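Home Getting Started Play Sets Care and Cleaning Parts Contact

Section 4. Setting Up the Sorting Game

Welcome back! If you have come this far, your Zendora Market Produce set is unpacked and wiped down, and you are ready for the part most families and classrooms look forward to. Sorting is a gentle game, and there is really no wrong way to play it, but a few minutes spent laying things out will make the first round go much more smoothly.

1. Choose a flat table with plenty of elbow room. A bare wooden top is lovely for this (the colors show up so nicely against it), though any smooth surface will do. Please take the tablecloth off first, as the round pieces like to catch in the folds.

2. Put out your containers before any of the produce. You will want at least one you can see through and one in a bright color. Leave a good open space in the middle.

3. Set the produce down in the open space, a piece at a time, and mix up the kinds. Try not to line them up. A bit of a jumble is much more fun to sort!

4. If your players are new to the game, place one piece in each container to get them started. They will soon see what belongs where.
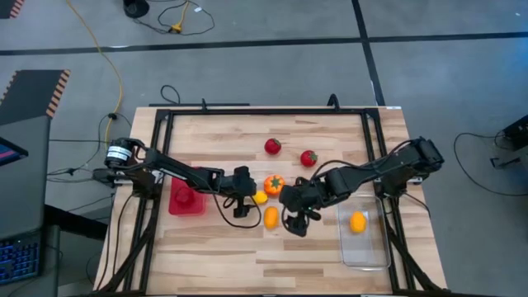
Fig. 4-1. Strawberries, pepper, lemon and mango on the table, with a first piece in each container.

Note: The mango and the lemon are close cousins in color, and younger players do mix them up. Let them hold one in each hand for a while before you step in.

5. Agree on the rule together and say it out loud. Sorting by color is the easiest place to begin. Sorting by fruit and vegetable comes next, and you may find the tomato starts a lively discussion, so allow a little extra time for that one.

6. Play for 20 minutes or so long as everyone is still enjoying it, whichever is shorter. Then tip the containers out and try a new rule.

Caution: The clear containers can crack if they are leaned on. Keep them well in from the edge of the table, and please don't stack them while there is produce inside.

4.1 Using a Bowl

Any shallow bowl can take the place of a container, and we think a bright one makes a very cheerful target. Put it toward one side and leave the tomatoes out on the table for the next turn.

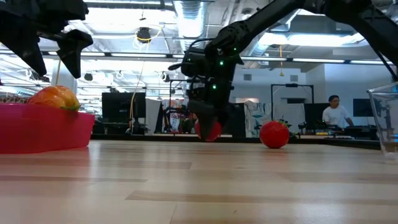 Kekine wrote to us that her group at Trernosholm keeps the bowl for red things only on Sunday afternoons, and that the rule is changed as soon as the youngest player can explain it to a grown-up.

7. When you are finished, return every piece to the storage bag and check under the table. For replacement pieces, turn to page 54.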